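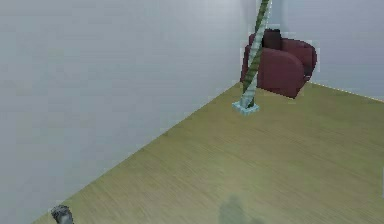

So I've been putting off the budget post for weeks, and a few of you have (politely!) asked where it is. Fine. Let's talk money.

Quick catch-up if you're new: I'm planning a small mobile robot arm for my workshop, something that can roll across a floor, pick up what I've dropped and bring it back to me. My first plan was to buy the arm in March, the base a bit later, and figure out the software as I went. Ayantu Gashaw, who has been through all of this at Gudby with a much bigger budget than mine, read that plan and told me to stop shopping and start simulating. I sulked for an evening and then did what she said.

What changed? Mostly the order of the list. I had two arms on it, the Ranport and the Vashisht, and I'd been comparing them on reach and payload like everyone does. The Ranport comes to $1,051 with the standard gripper. The Vashisht is cheaper up front, but the gripper is a separate purchase and so is the mounting plate, and by the time I'd added those and shipping I was only $64 better off. That's not a lot of money for a second box of parts and a second set of instructions — and I know how I am with instructions.

Then there's the computer, which I'd left off completely. I had a vague idea that my old laptop would do. It can run a bare room with a chair in it if I keep the textures low, but it takes its time, and anything with more furniture makes the fan scream. So a used desktop with a decent graphics card has gone onto the list, above the mobile base. I never thought I'd be pricing graphics cards before wheels!

The base itself is still a question mark. Demelgate quoted me 11 weeks for delivery, and they want half the money with the order. I'm going to wait on that one until I'm happy with how the whole thing gets around corners on screen. Sim time costs me electricity and some patience. Returning a base costs freight both ways, and I've seen what that looks like for something heavy.

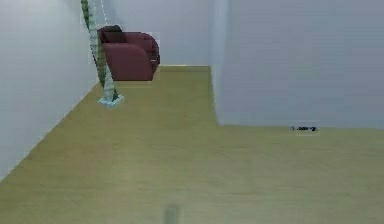
Do you need to pay for simulation software before you buy a first arm?

Probably not for a hobby project, because the free options cover driving around a room and simple grasping, so put that money toward the computer and look at paid licenses later if you hit a limit.

Next on my list is a proper look at spares. Ayantu says to set money aside for extra gripper fingers right from the start, and I haven't priced those for either arm yet. If you've bought some for a Vashisht, tell me in the comments what you paid, shipping included.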